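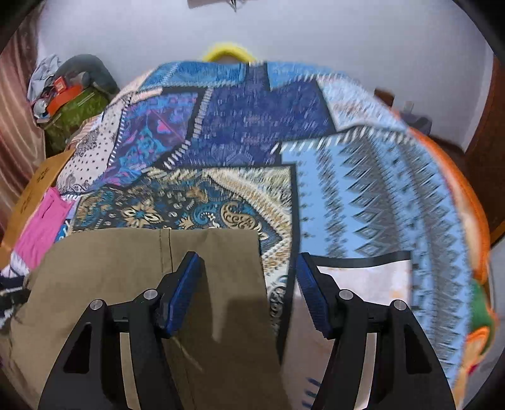
The olive-khaki fabric, laid flat with the seam running down the middle.

Sulow Travel Pants, olive, $109

I bought these in August for a trip that was mostly trains and walking, and I have worn them two or three times a week since then. I'm 5'8" and usually between sizes. I went with the larger one and needed a belt for the first month.

The cloth is thinner than it looks on the Sulow site. It was fine at 65 degrees and too cold on a windy platform early in the morning. It dries overnight on a hanger. It does wrinkle behind the knees, and a warm iron gets most of that out.

Pockets: two front, two back, one zipped on the right thigh. The zipped one holds a passport but a phone bangs against your leg when you walk. The front pockets are deep enough that nothing fell out on a bus seat.

After 18 washes the color has faded a little at the hems. One belt loop came loose at wash 12 or so. Geetha Poojary at Bastbridge Alterations sewed it back down and took up the legs for $28, so count that in if you are short, as they only come in one length.

My sister has the Lindetska pair, which cost less and have a softer waistband, but the seat wore through on hers in a year.

I would buy the Sulow ones again on sale. Four stars.

Zinhle Maluleke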